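Home | Projects | Reports | Funding | Contact

Egan Makers' Room – progress report to the Prellent small grants fund

Jan 10, 2019
Prepared by Enda Duggan

Quick one this time, more to follow in February. Grant ref 908. Main work since the last report: getting the marker and writing supplies in order, plus the small built-in work surface with the red plaid walls. Both were on the original plan. Both behind, now mostly caught up.

Spent to date: 53 percent of the supplies line. Nothing moved between lines.

1. Sorting the markers

Everything out on the table first, then sorted. Purple, pink, orange, yellow, light blue – highlighters bunched together, regular markers on their own. Whiteboard eraser stays with them. The felt on it is worn and smudged, so a new one goes on the next order with Enino. Old one gets kept as a spare till then. 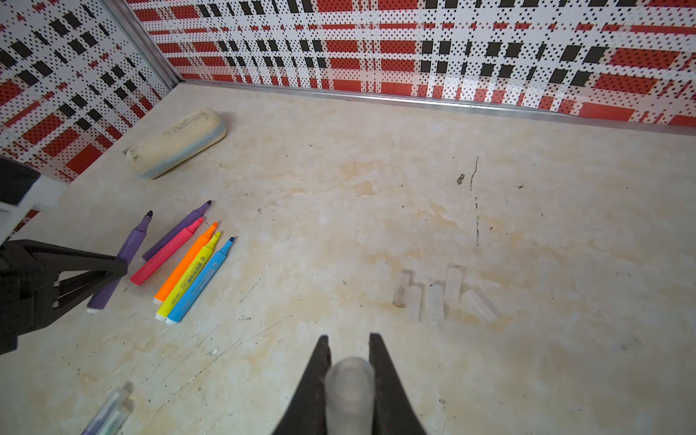
2. Checking caps and tips

Slower than planned. Each marker gets a cap check and then a scribble on scrap paper. Anything that skips goes in the bin, anything faint goes to the kids' table at Domthorpe, they asked for them. See-through caps are a real help, the tip color shows without opening anything. Would like to stick with that type when we reorder, price is a little higher but less time lost. Please let me know if thats a problem under the current terms.

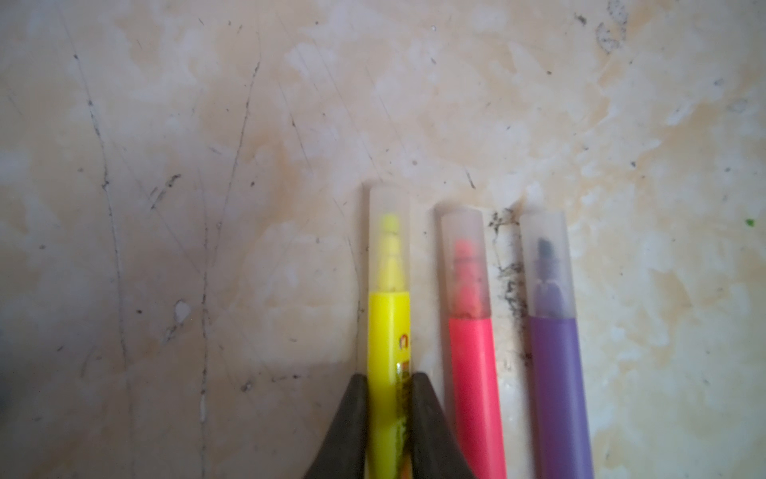 Reading time: 2 minutes

The work surface itself is another matter. Scratches in all directions, blotchy, looks stained or chipped in places. Fine for sorting, not great for paper, pens go through. Asked for two quotes on resurfacing, one in. Will send both together.

3. Small items

Odds and ends got mixed in with the markers at the last clear-out and have to be seperated again. Some belong to the play box, some to the craft shelf, a few to neither.
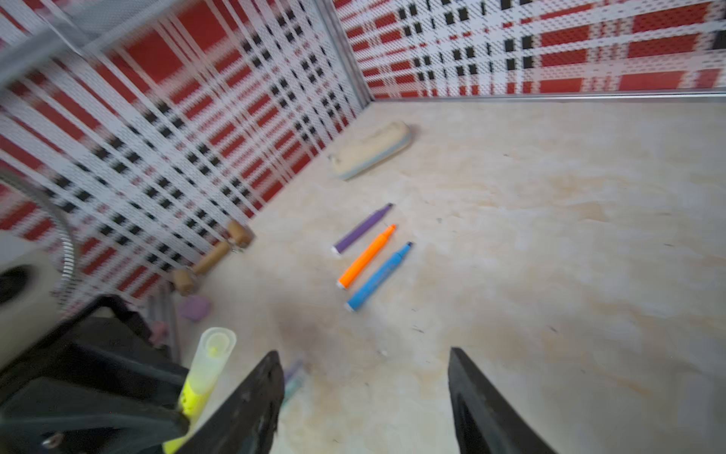

The play box list is half done. Trouble is the old list only says "misc" for most of it, so every item needs a proper line and a home. The wooden dumbbell by the wall is down as play box, the lilac eraser block goes with the stationery. Labels to be printed once the list is final, no point doing them twice. Draft list can be sent if useful, it's rough.

4. Storage

Behind on this one. Original idea was trays in a drawer, dropped after the first try – people don't open drawers. Wall storage instead, stays inside the approved amount. 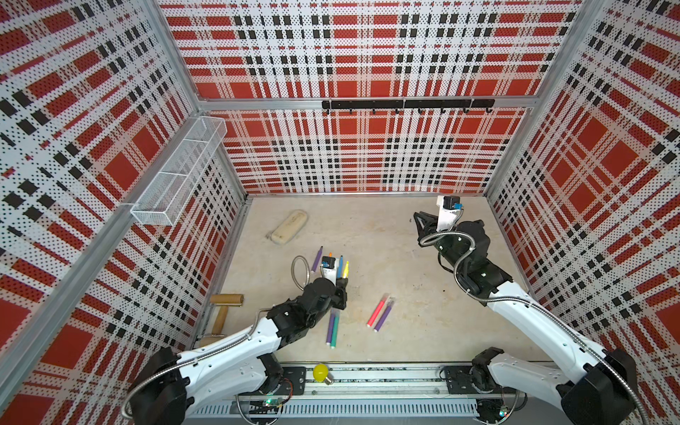
Filling it is the next job. Plan is one color family per section and a tag on each, starting with the highlighters, which get used the most. The wire basket on the left wall is up with its dividers in and still empty, same for the black hook rail at the back. Hooks were meant for scissors and rulers, scissors are on order, rulers we have. Wooden paint roller needs a spot too, not leaning on the wall. Might hang, might not, will try it.

Still to do before February:
– second quote for the surface
– finish play box list, print labels
– load basket and hooks
– order with Enino (eraser, markers, 3 packs of tags)

Risks: only the surface. If both quotes come in high we patch and leave it for next year's bid. Everything else is just hours.

Receipts to follow by mail. Questions to me direct please, the office line is still down.

E. Duggan

Related reports
Egan Makers' Room – first report to Prellent
Domthorpe kids' table – supplies update
Notes on claiming from the small grants fund

Contact us | Copyright Egan Makers' Room | Back to top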